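Home | Kitchen | Bath | Workshop | Storage | Ask a Question

Cleaning and Resealing Grout on Walls and Floors

By Yolanda Park
February

Grout is a mix of cement, sand and pigment. It is porous unless it has been sealed, and most household grout was sealed once, at installation, if at all. Soap, cooking grease and mop water go into the pores and stay there. Scrubbing harder moves the surface dirt and wears away the joint. The method below uses a mild cleaner, a long dwell time and a fresh coat of sealer.

Check the joints first. Put a few drops of plain water on the grout in several places and wait 6 minutes. If the drops stay beaded, the sealer is still working and you only need to clean. If the grout darkens, it is taking in water and should be sealed after cleaning. Test near the sink, behind the stove and in a corner that gets little use. The results are often different.

Look for cracks at the same time. A hairline crack along a straight run can be raked out and filled. A crack where two surfaces meet is another matter. Walls and floors move at different rates, and hard grout in that joint will split again within a season or two. Remove it and use a flexible caulk in a matching color.

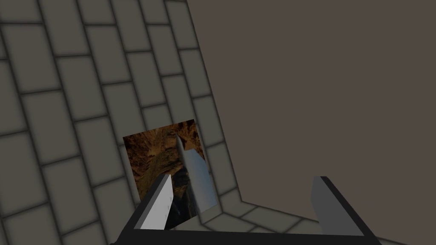 For cleaning, mix two tablespoons of oxygen bleach powder into a quart of warm water. Stir until clear. Use it the same day - the solution loses strength in storage and should never be kept in a closed bottle. Flood a section of joints that you can reach without moving, and leave it for 15 minutes. Add more if it starts to dry. Then work along the joint with a stiff nylon brush, using short strokes. Wire brushes leave metal behind, and the metal rusts.

Do not use vinegar. It is recommended in many places and it does remove mineral film, but it also dissolves cement. One treatment does little harm. A weekly habit will leave the joints low and sandy within a few years. It will also etch marble and limestone. Never combine it with chlorine bleach.

Rinse twice with clean water and pick up the rinse with a sponge or a wet vacuum. Most of the haze people complain about is dried cleaner. Change the rinse water when it turns cloudy.

Drying takes longer than expected. Allow a full day with a fan running, and two days for a shower. Sealer applied over damp grout traps the water and dries blotchy.

Two types of sealer are sold. Penetrating sealer soaks in and leaves the color unchanged. Film-forming sealer sits on top, gives a slight shine and can peel in wet areas. I use the penetrating type everywhere. The Vesesik water-based one is what I have on the shelf, and the Wimo applicator bottle with the small roller fits most joints. A half-inch artist's brush does the same job more slowly.

Apply the sealer to the joint, wait for the time on the label, and wipe any excess off the tile before it dries. Sealer left on a glazed surface turns into a sticky film. If that happens, rub it with a cloth dampened with more of the same sealer, then buff dry. Put on a second coat if the label allows it. Repeat the water drop test after the cure time.

My kitchen in Haverford has 137 feet of joint along the counter wall, measured with a string and a notepad. One pint of sealer covered it with 2 coats and left a little in the bottle. Coverage depends on joint width, so treat the number on the label as a best case.

For upkeep, wipe with a neutral pH cleaner and dry the lower rows after heavy use. Repeat the drop test once a year.

Comments

Otis Fitzsimmons
Does the drop test work on epoxy grout? Mine beads everywhere, and the house is old enough that I doubt anyone sealed it.

Yolanda Park
Epoxy always beads. It does not need sealer and most sealers will not bond to it. Clean only.

pirmont_reno
Did 100 square feet of bathroom floor this way. Knee pads should be on the list. The second rinse made a bigger difference than the brush.

Dee
What about colored grout? Will the oxygen bleach fade it?

Yolanda Park
Usually not, but try it in a closet or behind the toilet first and let it dry fully before you judge the color.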